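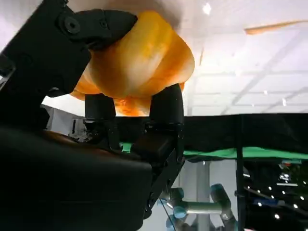

Figure 7.1 Pale yellow to deep orange, against white.

Chapter 7
Two-Color Block Printing

By now you can carve a block, ink it, and pull a clean print, and you have probably given one to every relative who failed to hide. In this chapter you will add a second color, and with it a whole new way to ruin good paper. Azucena Nava printed up to 10 proofs of her Olvera tile pattern before the two blocks lined up. She kept the bad ones – they make fine gift wrap.
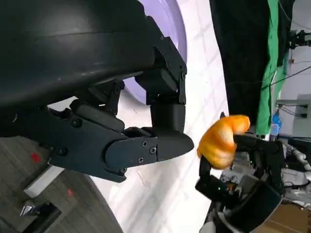 7.1 Picking the Pair

Beginners tend to choose two inks they love and hope the inks will get along. Roll out a small swatch of each and put them side by side before you carve anything.
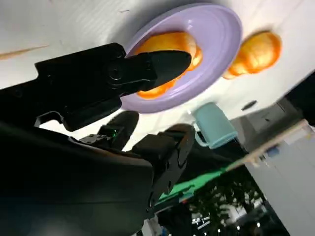
The second ink has one job, and that is to make the first one easier to see. Print the larger, quieter shape first and let it dry overnight. A soft background does a lot for a warm color: the orange bun stands out on its lavender plate, and an orange leaf would do as well on a lavender card. Swap the orange for pink and you may need a label.

Exercise 1. Print one leaf in 2 colors. Then trade the blocks' inks and print it again.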